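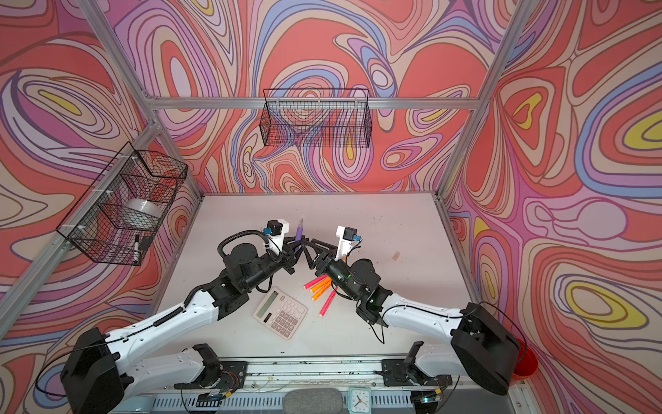
The spring beta of Flenodance is finally here, and it's a big one! If you've been running the lightweight Linux desktop from Testivton since last October, you'll notice the change the moment you log in. The new panel opens right away, the file manager remembers your folder views, and the whole desktop now idles at under 400 MB of memory on my old Nandaver laptop.

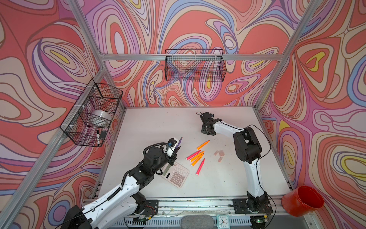
The installer got plenty of love too. You can now set up a dual-boot system without touching the partition table by hand, and it leaves your existing boot entries alone. The download is 1,754 MB, so a 2 GB flash drive will do the trick - dig one out of the drawer!

I've been using it every day since early March, mostly for writing and a little photo editing, and I love it.

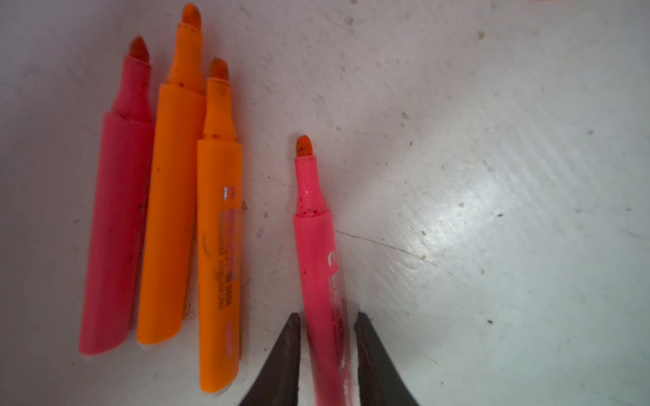
Battery life is the part I'm still testing. Suspend works great on the Nandaver but the fan spins up after waking, and closing the browser calms it down again. There's a new power menu under Settings that lets you cap the processor speed, which helps.

Printing is still hit or miss with the Cuadros driver pack.

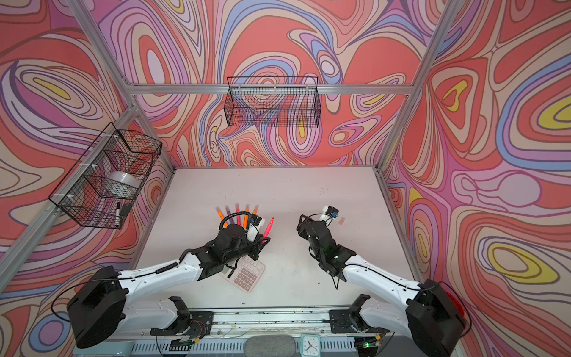

Wilson Guzmán writes that the pack worked on his desktop once he removed the old version first and restarted, and that almost 500 pages have gone through without a hiccup. I'm trying that tonight.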